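Sorting and Storing Recyclables in a Small Kitchen

Feb 13, 2022 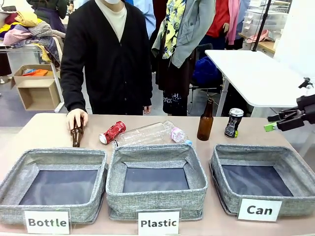 Most kitchens under a certain size have the same problem with recycling. The bin under the sink holds the trash, and everything else ends up on the counter until somebody carries it out. The tips below are for kitchens with no pantry and no garage door within easy reach. They assume curbside pickup every other week, so adjust them if yours is weekly.

Start with the local list

Look up what your hauler takes before you buy any containers. The rules change from one town to the next, and they change over time. Ours stopped taking glass at the curb in October and moved it to a drop-off lot. If glass is separate where you live, it needs its own container with a handle, and that container should be small. A full crate of glass is heavy to carry down a flight of stairs.

Print the list and tape it inside a cabinet door at eye level. Cross off anything you never buy.

Rinsing

A quick rinse is enough. Fill a bottle or can a quarter of the way with used dishwater, shake it, and pour it out. There is no need to run the hot tap or use fresh soap.

Peanut butter and mayonnaise jars are the exception. Scrape them with a rubber spatula, add a drop of dish soap and some warm water, put the lid on and leave them in the sink while you do the rest of the dishes. After 30 minutes most of it will shake loose.

Let things drain upside down on the rack before they go in the bin. Wet containers are what make a recycling bin smell, and they also turn any paper underneath to mush.

Caps and labels

Many programs now want plastic caps screwed back on. Others still want them off, so check. Metal caps from glass bottles are usually too small to be sorted by themselves. Drop them into an empty steel can, and when it's half full pinch the top shut with pliers.

Paper labels can stay on. If you're saving a jar for storage, soak it overnight and rub the leftover glue with cooking oil and a little baking soda. Wash it twice afterward or it will stay slick.

To crush or not

Flattening plastic bottles saves a lot of room. Take the cap off, press from the bottom up, and put the cap back while the bottle is still squeezed. It won't spring open again.

Leave cans alone if you have a deposit in your state. Return machines often can't read a crushed can, and some stores turn them away at the counter as well. Deposit bottles should be kept whole for the same reason. We keep ours in a bag on a hook behind the door, apart from the curbside bin. Last year the returns slips added up to 2,835 containers for the household, mostly seltzer.

Bins that fit

A tall, narrow bin works better than a wide one. Measure the gap beside the refrigerator or at the end of the counter and leave an inch on each side. Ours is a Camwood slim bin, 12 inches across, and it slides out without scraping the wall. The lid is the weak part. It came off its hinge in the first winter and has stayed off.

If you have a deep lower cabinet, a Vuvora pull-out rail with 2 small tubs is worth the afternoon it takes to put in. Drill pilot holes first – the screws supplied are soft and the heads strip easily. Check that the plumbing clears the back tub before you mark anything.

Paper bags from the grocery store are fine for newspapers and junk mail. Fold the top edge down once to make a cuff and the bag will stand open.

Cleaning the bin

Once a month, take the bin outside or put it in the tub. Use hot water and a squirt of dish soap, and go over the bottom corners with an old brush. For a smell that won't leave, sprinkle in baking soda, wait an hour and rinse. Dry it fully before anything goes back in. A folded sheet of newspaper in the bottom catches drips and can be changed whenever you empty the bin.

Fruit flies come for beer, juice and wine left in the bottom of bottles. Put a little cider vinegar and a drop of dish soap in a cup next to the bin and change it every few days.

Things to keep out

Plastic grocery bags jam sorting machinery and should go back to the store. The same goes for bubble wrap and bread bags in most places. Broken drinking glasses and oven dishes don't belong with bottles. Wrap them in newspaper, tape the bundle, and put it in the trash.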